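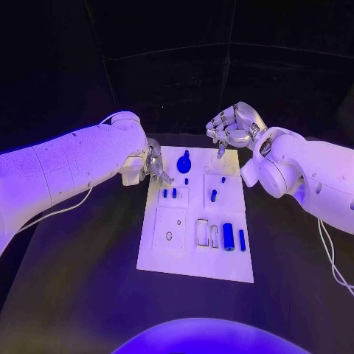 Workshop notebook, January
Bat room, Lutham ground

Started 9:40. Both heaters on, but the far corner by the willow rack stays cold until lunch. Humidity meter is again with the ground staff, so no reading for today. Please bring it back if you see this page first.

Main job: the bats of the Storngate squad before the short-form tournament. They play twenty overs a side and the league has moved the first round forward, so we have less time than last year. The list from their manager has seven bats. Two of them are practice bats and can wait.

Bat 1. Opener's bat, grade one willow, eight grains. Toe guard is lifting on the back side. I removed it, cleaned the old glue with the small scraper, and sanded lightly. There is a fine crack at the toe, maybe 2 cm, going up from the corner. Thin superglue in the crack, clamp, leave until tomorrow. The new guard goes on only after that. Last season I put the guard on the same day and it came off in the second match, which was a bit embarrassing for us.

Bat 2. Same player, his spare. Nothing wrong with the wood. The grip is worn through where the bottom hand goes. He wants two grips, one on top of the other, as before. We have only the blue ones in the drawer and the Storngate color is green. Ask if blue is OK under the green, because it will not be seen.

Bat 3. The heavy one. On our scale it was 1,240 g when it came in, and the player says it feels heavier than in the autumn. I think he is right. The face was oiled too much by somebody, it is dark and a little sticky under the thumb. I wiped it with a dry cloth and stood it face out in the rack, far from the heater. No more oil on this one, please! I wrote it also on tape on the handle.

Bat 4. Handle loose in the splice. You can hear it when you knock with the mallet, a dull sound and then a small click. I opened the binding down to the shoulder. The glue line on the left side has let go for most of its length. I don't like to only fill it, so I will take the handle out completely and fit a new one. We have three cane handles with rubber inserts, all oval at the bottom. The player asked for a round handle. I can shape it, but then the bottom part becomes thin. To discuss.

Bat 5. New bat, not knocked in. The sticker says "pre-knocked" and I do not believe it, the edges take a mark from my fingernail. Put it on the knocking machine.

About the knocking machine. I set the counter for 800 strokes per zone, as we agreed. First zone stopped at 796, second zone stopped at 791. So it stops too early, and not by the same number each time. For the bat it makes no difference, but I would like to know why. My guess is the little switch that feels the arm going back. It perhaps counts twice when the spring is bouncing. I tightened the bracket and cleaned the contact. Third zone I did not run, it was already close to lunch and the machine is too loud when they have a meeting upstairs.

After knocking: face looks good, no seam marks. The edges I finished by hand with the wooden mallet, at an angle, not straight on the edge. Drop test with an old ball, and no mark stayed. I would give it one more zone and after that some nets with old balls before anybody takes it into a match.

14:15. The Wirkereo parcel came. Inside: binding thread (white, the thick one), one bottle of wood glue, face sheets in two sizes. Missing: toe guards. The delivery paper says they follow later and gives no date. We have roughly 5 guards left in the tin if I count the scratched one, and this is enough for Storngate but not for the juniors.

The Wirkereo thread is smoother than the one we had. I tried it on a scrap handle. It pulls tight nicely, but the end slips out if you don't put glue under the last turns. With the old thread I was tucking only. So for this thread – glue first, then tuck, then cut.

Ilie have also sent us an email about their bats for the women's side. They want the same weight for all, and I answered that we cannot promise that with natural willow, only a range. They should tell us which matters more, weight or pickup. A bat with a low middle will feel heavy even if the scale says something else. I offered that the players come here and try before we shape anything. No reply yet.

Things not done today:
Bats 6 and 7 (practice bats), not touched
Third and fourth zone on bat 5
Blade of the big drawknife, still blunt
Label for the linseed oil, the old one is unreadable

For tomorrow: first check the crack on bat 1 before removing the clamp. Then take out the handle on bat 4 in the morning, while I have a steady hand and fresh light from the window. If the glue needs 24 hours, binding can be the day after.

Closed 17:30. Heaters off, mallets back in the box. The key for the rack is on the hook behind the door.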